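Thread: Varkar two-arm cell with Cideck software - worth it for small fold-and-open work?

drakska_user
Quote is in for the Varkar bench cell, Cideck license included. Parts are small hinged cases and snap wallets, batches of 4000. Has anyone run one past the demo stage?

torque_table
Nine months on ours. Repeatability is fine. Cable dress is poor - plan on redoing it before October if you want it running through winter.

mbench17
Disagree on the cables. Ours have 186 hours on the stock loops and no faults. The weak point is fingertip geometry. Pointed tips are good on edges and bad on flat faces.

torque_table
186 hours is not a test.

Pawlowska_fan
What do the tips look like against a real part?

mbench17
Both arms on a small case, then a wrist view of a finger at a snap wallet.
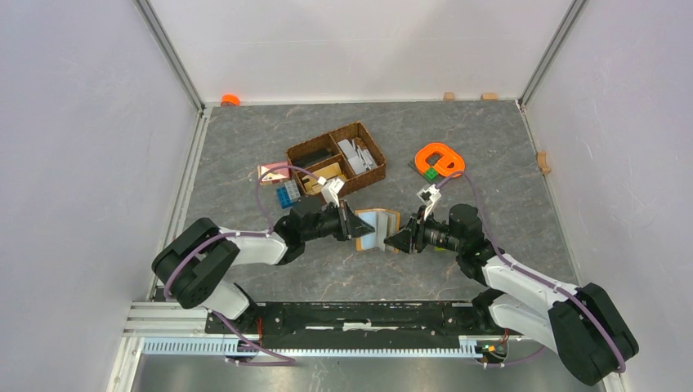
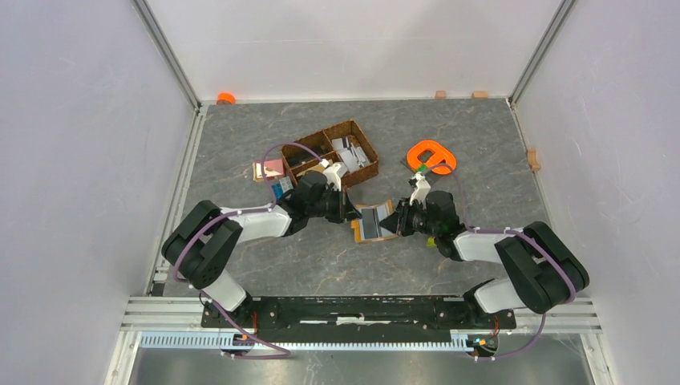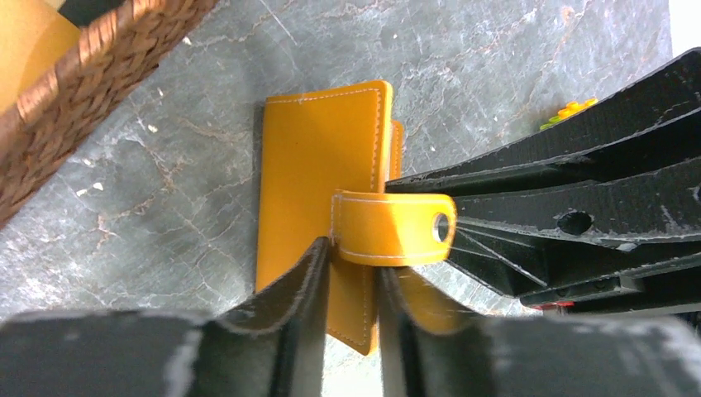
I would ask Drakska for the softer tip set in the same quote. Pawłowska sells one too, lead time 17 days.

drakska_user
Asked. The tips are extra and the license is per cell. Will post the revised number when I have it.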